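Print this page | E-mail this to a friend
Filed under: Days Out, Open Houses, Clothes & Fabric

I almost skipped the Cabral open house this year. It was raining sideways, the drive out to Trulville takes forever, and I had a perfectly good couch at home. But my sister had already signed us up for the morning tour, so off we went, and I came home with sore feet and a bag of fabric scraps I have no plan for.

If you haven't been, Cabral is the old outerwear building out past the rail yard, and a few outfits share it now. Ukton has the ground floor and does repairs and re-waterproofing, and Gomeck is upstairs with the laundry and folding people. Parking was $2 in the gravel lot (bring coins, the machine is fussy).

We started at Ukton, and I could have stayed there all day! They had a long rail of jackets waiting for new zippers, each one with a paper ticket pinned to the cuff. Ticket 2967 was a kid's ski jacket with so many patches on it that my sister asked whether any of the original was left. The woman at the bench let us feel the difference between a coating that still has life in it and one that's peeling — you rub the inside of the shoulder with your thumb, and if it comes off in little flakes, it's on its way out. I went home and did this to every coat in my closet. Bad news about the green one.

The coffee was in the stairwell for some reason, and there was a line. Banana bread was good. Go early for that.

Upstairs our guide was Esperanza Nguyen-Tran, who talks fast and clearly loves her job. Her whole talk was on why rainwear is such a pain to fold. A towel stays where you put it, but anything thin and shiny slides off itself, and the hood makes a lump that throws off whatever you do next. She had us all try it on a big table with a rain shell from the bin. Mine looked like a dropped sandwich. Her trick is to deal with the hood first, tuck it down flat into the collar, then bring the sleeves in, and only then fold from the hem up. I've tried it twice since and it works if you don't rush.
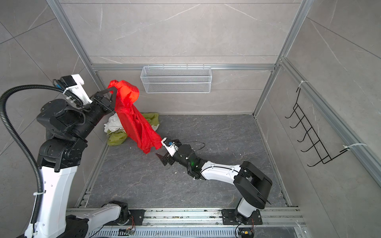
A red one getting stretched out between the two arms.

I liked that red so much that I asked if they sold any. They don't, but Ukton has a sale rack by the exit with repaired coats nobody came back for, and I found a navy one for $73. The zipper pull doesn't match. I don't care.

A few practical things if you're thinking of going. They cap it at 100 visitors, so sign up ahead. The elevator was out, and those stairs are steep. Wear layers — the ground floor is freezing and upstairs is toasty. The next one is in December, and my sister already has us down for it.

Print this page | E-mail this to a friend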